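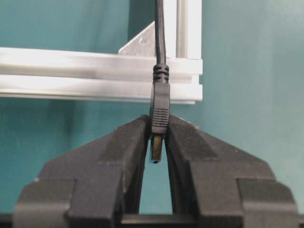 Caneta digital Gauthier 900 para tablets Bronska

Página do produto — Loja Hesstead, secção Acessórios para tablet

A Gauthier 900 é uma caneta ativa para escrever, desenhar e fazer anotações nos tablets da série Bronska. Funciona com uma bateria interna, que se carrega por cabo, e não precisa de emparelhamento para as funções básicas. Liga-se a caneta, aproxima-se a ponta do ecrã e o cursor aparece.

Preço: 39 euros, com IVA incluído. A caneta vem com três pontas de reserva e uma pinça pequena para as trocar. O cabo de carregamento vende-se em separado, e serve qualquer cabo USB-C que já tenha em casa.

Para quem é esta caneta

Recomendamos a Gauthier 900 às pessoas que tomam apontamentos todos os dias e que assinam ou corrigem documentos em PDF. Para ilustração profissional existe o modelo com sensor de inclinação, mais caro, que também temos em catálogo. A 900 reconhece a pressão mas não a inclinação, e por isso o lápis largo de algumas aplicações de desenho não muda de traço quando se deita a caneta. 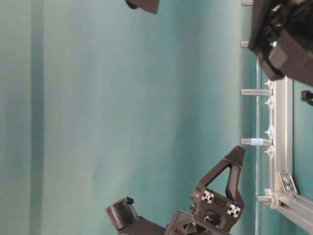 Compatibilidade

Bronska 8, Bronska 10 e Bronska 10 Plus: todas as funções, incluindo os dois botões laterais.
Bronska Lite: escrita e pressão. O botão superior não responde neste modelo.
Bronska Kids: não compatível.
Tablets de outras marcas: não testámos e não podemos garantir o funcionamento.

Antes de comprar, verifique a versão do sistema em Definições, Acerca do tablet. Se aparecer um aviso de atualização pendente, instale-a primeiro. Recebemos devoluções de canetas que estavam em perfeito estado e que só precisavam de um tablet atualizado.

Características

Bateria: 40 horas de escrita contínua
Carregamento: USB-C, tomada debaixo da tampa traseira
Botões: dois, configuráveis na aplicação Brarkden Notas
Desligar automático: sim, depois de alguns minutos sem uso
Cor: cinzento escuro

Os botões vêm configurados de fábrica como borracha (inferior) e captura de ecrã (superior). Na aplicação Brarkden Notas pode trocar estas funções ou desativar um dos botões, o que aconselhamos a quem segura a caneta muito perto da ponta e carrega sem querer.
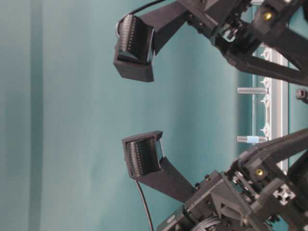

A aplicação é gratuita e guarda os apontamentos no próprio tablet. A sincronização com o computador é opcional e pede uma conta. Quem já usa outra aplicação de notas pode continuar com ela — a pressão funciona igualmente, só os botões ficam com a configuração de fábrica.

Troca da ponta

Segure a ponta gasta com a pinça e puxe em linha reta, sem rodar. Introduza a nova até sentir um pequeno clique. Se o traço ficar interrompido depois da troca, a ponta não entrou até ao fim.

Opiniões de clientes

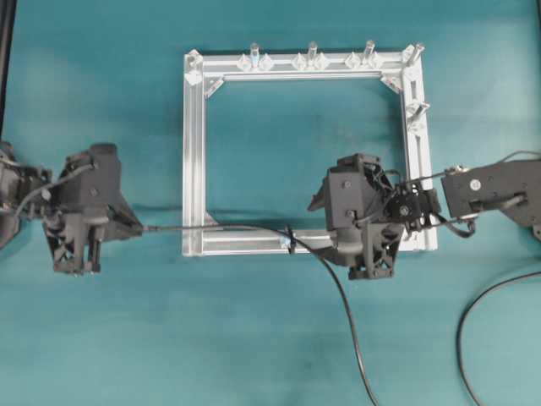 Marisa: Uso a caneta desde março num Bronska 10 para as aulas e estou satisfeita. A escrita é rápida e a mão pode ficar apoiada no ecrã. Só tenho pena de não haver um clipe para a prender à capa.

Resposta da Hesstead: Obrigado pelo comentário. O clipe existe como acessório e serve também na Gauthier 900. Encontra-o na mesma secção, junto das pontas de reserva.

Garantia e devoluções

A garantia cobre a caneta e a bateria, mas não as pontas, que se gastam com o uso. Para devolver, guarde a caixa original e o talão.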